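Ce site utilise des cookies pour mesurer son audience. En poursuivant votre navigation, vous en acceptez l'utilisation. En savoir plus | J'accepte

Imprimer | Envoyer par e-mail

Communiqué de presse

Vokard ouvre son atelier de Cundow : une journée entière avec les robots, et beaucoup de questions

Cundow, décembre – On m'a demandé un communiqué « court et factuel » sur notre journée portes ouvertes de mardi. Je vais tâcher d'être factuelle, pour le reste je ne promets rien ! Je m'occupe de la communication chez Vokard depuis deux ans et je n'avais encore jamais vu autant de monde entre nos cellules de préhension. Nous avons accueilli 137 visiteurs entre neuf heures et dix-huit heures, avec une file d'attente jusque dans la cour à l'ouverture (et pas mal d'enfants, alors que c'était un jour d'école, mais passons).

Pour ceux qui ne nous connaissent pas encore : Vokard met au point des bras robotisés et des logiciels de saisie pour les petits ateliers de préparation de commandes. Nos clients ont en général peu de place, des catalogues qui changent tout le temps et une ou deux personnes qui font tout. Ils veulent un bras qu'on installe à côté de la table existante et qui apprend à prendre ce qu'on lui donne, même si c'est mou, brillant ou posé de travers.

C'est cela que nous voulions montrer, sans estrade et sans musique. Benedikt Stöcker, notre responsable des essais, avait préparé la démonstration principale sur un plan de travail en bois, avec des articles d'épicerie comme on en trouve chez n'importe quel commerçant : des barres, des sachets, des petites boîtes. Les visiteurs pouvaient déplacer les articles eux-mêmes avant chaque essai, et je peux vous dire qu'ils ne s'en sont pas privés. Un monsieur a passé une bonne demi-heure à chercher la position impossible. Il l'a trouvée, d'ailleurs, et Benedikt l'a notée dans son cahier.

Les emballages souples restent le sujet qui fait parler tout le monde. Une boîte en carton a des arêtes, on sait où la prendre. Un sachet fermé se plie, glisse, renvoie la lumière du plafond, et sa forme n'est pas la même d'une fois sur l'autre. La caméra fixée au poignet du bras regarde donc l'article de très près avant la prise, et le logiciel choisit un point de saisie à partir de cette vue rapprochée.
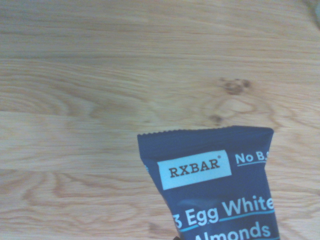 Frauke Tiedemann, qui dirige le développement logiciel, a expliqué tout cela six fois dans la journée, avec la même énergie à dix-sept heures qu'au petit matin. « On me demande toujours si le robot lit ce qui est écrit sur le paquet, raconte-t-elle. Pour saisir, il n'en a pas besoin. Pour trier, oui, cela peut aider, et c'est là-dessus que nous travaillons cet hiver. » Elle a aussi répondu très franchement à la question des erreurs : sur la série de 100 prises que nous avions annoncée pour la matinée, deux ont échoué et l'article est resté sur la table. Le bras est revenu à sa position de départ, il a repris une vue et il a recommencé. Le public a applaudi la deuxième tentative plus fort que toutes les autres – allez comprendre.

L'après-midi, nous avons laissé la parole à nos invités. Wiebke et Torben Sauerland exploitent ensemble un petit entrepôt de produits secs à Stonport et utilisent notre cellule Ruppert depuis le printemps. Ils étaient venus avec leurs propres cartons et leur propre liste de reproches, ce que j'ai trouvé très sain. Torben aimerait un changement de doigts plus rapide. Wiebke, elle, voudrait que l'écran de commande soit lisible depuis l'autre bout de la table : « Quand je prépare une commande, je ne suis pas devant le robot, je suis derrière avec le ruban adhésif. » Nous avons pris note des deux remarques, et l'affichage agrandi arrivera avec la prochaine mise à jour.

J'en profite pour répondre à une question qui est revenue souvent au buffet, à savoir si ces bras remplacent quelqu'un. Chez les Sauerland, l'équipe est la même qu'avant l'installation. Le bras prépare les assortiments pendant que les humains s'occupent des retours, des appels et des colis fragiles. Je ne prétends pas que ce sera pareil partout, et notre directrice ne le prétend pas non plus.

Notre directrice, justement ! Gudrun Kleinschmidt avait prévu un discours de cinq minutes et en a tenu un de trois, ce dont l'équipe technique lui est encore reconnaissante. Elle y a annoncé l'ouverture d'une salle d'essai permanente dans l'aile nord du bâtiment. Cette salle fera presque 40 mètres carrés et les commerçants de la région pourront y venir avec leurs produits, sur rendez-vous, pour voir ce que la cellule Ruppert en fait. « Apportez-nous vos articles les plus pénibles, a-t-elle dit. Les faciles, nous les connaissons déjà. » L'essai dure une demi-journée, il est gratuit, et le compte rendu est remis au visiteur, y compris la liste des articles que le bras n'a pas réussi à prendre.

Côté pratique, les premiers rendez-vous seront proposés en janvier. Il suffit d'écrire au service clients de Vokard en précisant le type d'articles, leur poids approximatif et, si possible, la façon dont ils arrivent dans l'atelier (en vrac, en bac, à plat). Pour les denrées alimentaires, merci de prévoir des articles emballés et fermés. Les écoles et centres de formation peuvent également demander une visite : Frauke leur réserve le mardi matin et prévoit un temps de manipulation pour chaque groupe.

Les journalistes qui n'ont pas pu se déplacer sont les bienvenus à l'atelier. Benedikt refait volontiers la démonstration et je peux organiser un entretien avec Gudrun Kleinschmidt ou Frauke Tiedemann, en français ou en allemand. Les Sauerland acceptent aussi de recevoir la presse à Stonport, de préférence après quatorze heures, une fois les expéditions du jour parties.

Merci à tous ceux qui sont venus, et à celui ou celle qui a laissé une écharpe verte au vestiaire : elle vous attend à l'accueil.

Contact presse : Vokard, service communication, Cundow

Imprimer | Envoyer par e-mail

À lire également
Cellule Ruppert : ce qui change avec la nouvelle version du logiciel
Vokard recrute deux techniciens d'essai à Cundow
Préparation de commandes : retour d'expérience à Stonport
Visites scolaires : comment s'inscrire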